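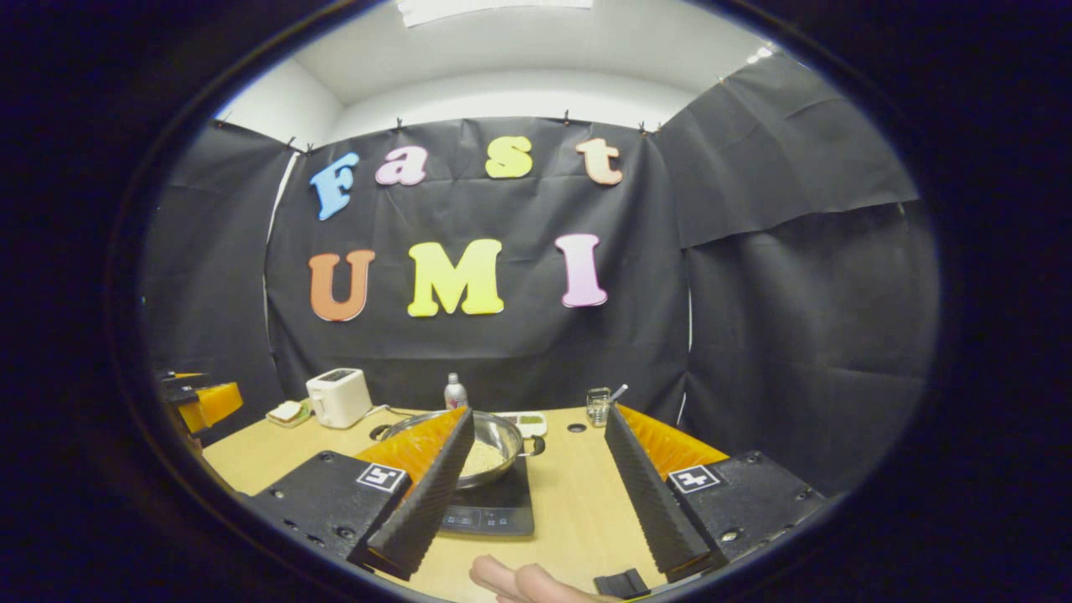 Gerkora server update adds persistent worlds and a new save format

BUTSTEAD – Tatosgate, the independent studio behind the online exploration game Gerkora, will release the game's fourth major update in August. The update replaces the existing session-based multiplayer mode with persistent worlds, changes the way saved games are written to disk and brings the desktop and console versions on to the same build. It is free to all owners of the base game and will be distributed by the publisher, Lukáč, through the usual storefronts.

Persistent worlds

Since launch, a multiplayer game of Gerkora has existed only while its host was connected. When the host left, the session closed and the other players were returned to the title screen. Under the new system the world is held on a server and continues to run when no players are present. Crops grow, tides move and trading posts restock at the normal rate, up to a limit set by the world's owner.

Each world can hold up to 200 registered players, of whom 20 can be connected at the same time. Owners can set a world to public, private or invitation only. They can also appoint wardens, who have the power to mute, remove or ban other players but cannot change the world's settings or delete it.

A world that has not been visited for a long period is suspended and stored. Suspended worlds are not deleted, and an owner can restart one from the main menu. Restarting normally takes less than a minute, although larger worlds may take longer.

Players who prefer to host for themselves can download a separate server program for Windows and Linux. It is run from the command line, reads its settings from a plain text file and does not need a copy of the game installed on the same machine. Self-hosted worlds do not count towards a player's allowance of hosted worlds.

Changes to saved games

Gerkora has until now written the whole of a saved game to a single file each time the player rested at a camp. In long games this caused a visible pause, and a loss of power during the pause could leave the file unreadable. The new format divides the map into regions and writes only the regions that have changed. The previous version of each region is kept until the new one has been checked.

Existing saved games are converted the first time they are opened. The original file is copied to a folder named "old" before conversion begins and can be removed by hand once the player is satisfied with the result. Converted games cannot be opened in earlier versions of Gerkora. Players who use modifications should check with the authors of those modifications before converting, as any that read the save file directly will need to be updated.

Map and exploration

The update adds a northern coast to the main map. The area contains 2,000 new map tiles, a second harbour and a ferry route that links it to the existing river delta. It can be reached in both new and converted games. In converted games the ferry appears after the player's next visit to the first harbour.

The in-game map has been redrawn at a higher resolution and can now be annotated with text as well as symbols. Notes can be kept private or shared with other players in the same world. The compass no longer resets when the player enters a cave.

Controls and accessibility

All actions can now be assigned to any key or button, including the three that were previously fixed. Actions that require a button to be held can be changed to a single press. Subtitles are available in four sizes, with an optional solid background, and the fishing and lock-picking sequences can be switched to a slower timing without affecting their rewards.

A colour setting has been added for the tide charts, which some players found difficult to read. The older palette remains the default.

Fixes

The update closes 1,659 entries in the studio's public issue tracker. Most concern minor faults in terrain and text. The more significant include a fault that could duplicate items when two players opened the same chest, a memory leak in the weather system and a fault that prevented the lighthouse quest from being completed if the keeper had already been spoken to at night. The full list will be published with the release.

System requirements

The minimum requirements for the desktop version are unchanged, except that free disk space must now be sufficient to hold two copies of the largest saved game during conversion. A 64-bit operating system is still needed. Console players need an active online subscription for multiplayer where the console maker requires one – single-player games are not affected.

Availability

The update will be made available on all platforms at 10 am UK time on the day of release. Multiplayer will be offline for several hours beforehand while the servers are moved. A test version is open now to owners of the desktop edition, who can select it from the beta menu in their game library. Worlds created in the test version will not be carried over.

Notes to editors

Tatosgate is a game developer based in Butstead. Gerkora is its second title.

Lukáč publishes independent games for desktop computers and consoles.

Review codes, the full change list and the server manual can be requested from the Lukáč press office.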